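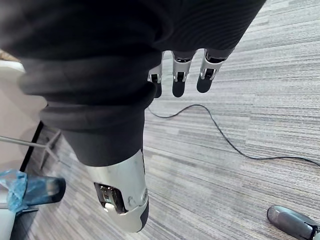 Dark gray ribbed knit with a rounded hem, carpet behind it.

Thin blue bags for putting away clothes: does this work or is it just cheap?

flaltdale_basement
Started Tuesday, 7:40 pm

My brother-in-law has decided that the whole family should stop buying storage tubs and put off-season clothes in thin blue plastic bags. He says they hold more, they squash into any gap on a shelf, and you can see what's inside. He bought a roll of 128 from Popescu's for eight dollars and has been handing them out like candy.

I have doubts. I've used trash bags for moving and everything came out looking like I slept in it. I also don't buy the "you can see what's inside" part. Blue plastic over dark clothes gives you a dark lump. Is there anyone here who has kept knits in plain bags for a full season and would do it again? I don't need to hear about cedar, I've tried cedar.

ribstitch54
Yes, for years, and I'd do it again. Fold things properly first and don't stuff the bag. Most of the wrinkle complaints come from people shoving armfuls in and tying a knot. A gray ribbed knit is about the most forgiving thing you could put in there anyway.

flaltdale_basement
Forgiving how? Rib stretches. I had one with a ribbed hem that spent a winter under a pile of jeans and the hem never sat flat again.

ribstitch54
Because it was under jeans.

halfpastnoon
I'm with the OP. Plastic bags are fine for a drive across town. For months on a shelf I wouldn't. If there's any damp in the clothes it stays in there with them, and then you open it in the fall and get that smell. I lost a good cardigan that way and I'd have sworn it was dry when I packed it.

ullum_attic
How do you know it was the bag, though? A basement will do that to clothes in a dresser too. I keep hearing "plastic ruined my sweater" and then two posts later it comes out that the thing was stored next to a water heater.

halfpastnoon
It was a bedroom closet on an outside wall. So no, I can't prove it was the bag. I can tell you the shirts on hangers a foot away were fine.

J. Mabuza
Jacobus Mabuza, the brother-in-law in question. I was sent the link.

For the record I never said "stop buying tubs." I said stop buying MORE tubs. There are tubs in that basement with nothing in them but other lids. And you fold the sleeves in before anything goes near the bag. Dark stuff gets a strip of masking tape with the name of what's in it, so the see-through business isn't even the main point.

flaltdale_basement
You told my wife you could "read the bag from across the room." She repeated it to me word for word.

J. Mabuza
With the light ones you can.

ribstitch54
Can we get back to how people get the clothes in? I think that's the real trouble with thin bags. A stiff paper sack stands up by itself. The thin plastic clings to itself and you spend more time finding the opening than folding.

J. Mabuza
My way is to leave the folded pile on the floor, put one arm in the bag up to the elbow, and bring the opening down over the pile. After that you turn it all over and let the clothes settle to the bottom. Long sleeves help, since the plastic sticks to bare skin when it's warm out.

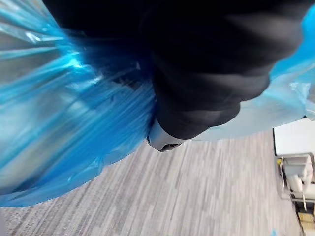

You gather the loose plastic along one side as you go and let the other side hang. Don't try to hold it open evenly all the way around. You'll be there until supper. When the clothes are in, press down slowly with your forearm and most of the air goes out by itself. Then twist the top once and fold it under. No knot.

ullum_attic
"Most of the air" is doing a lot of work in that post. A twist and a fold under isn't going to keep air out. Mine puff back up overnight and push each other off the shelf.

J. Mabuza
Then your shelf is too full.

ullum_attic
My shelf is the size it is.

carpetlint
Small thing, but please don't do this on carpet unless you've just vacuumed. Thin plastic picks up every hair and crumb, and if you're turning the bag over like he says, some of it goes in with the clothes. I use the bed with an old sheet over it. I had a Kernero canvas bag before, and it didn't cling, but it weighed a ton and the zipper gave up in April.

halfpastnoon
Agree on the carpet. Ribbed knit is terrible for lint too, it gets down in the grooves.

ribstitch54
A lint roller exists. I do mine on the living room carpet every year and nothing awful has happened.

carpetlint
Do you have a dog?

ribstitch54
No.

carpetlint
OK then.

flaltdale_basement
Back from trying it with one bag. Folded four sweaters, did the arm thing, which I felt stupid doing. It went in easier than I expected, I'll give him that. I still can't tell the black one from the navy one through the plastic, and the corner of the bag tore a little when I twisted it. Eight dollars for 128 bags starts to make sense once you see how thin they are.

Masking tape doesn't stick well to it either. It came up at one end before I got to the stairs.

J. Mabuza
Put the tape all the way around so it sticks to itself.

flaltdale_basement
That's a lot of tape for a bag that costs six cents.

ullum_attic
Paper tag on a loop of string at the neck of the bag. Works on anything.

halfpastnoon
Or a tub, with a label on it.

flaltdale_basement
I'm leaving the one bag on the top shelf until fall and a second stack of sweaters in a regular tub right beside it. Will post when I open them. If mine smell, Jacobus is washing them.

J. Mabuza
Fine. Make sure they're dry before you blame me.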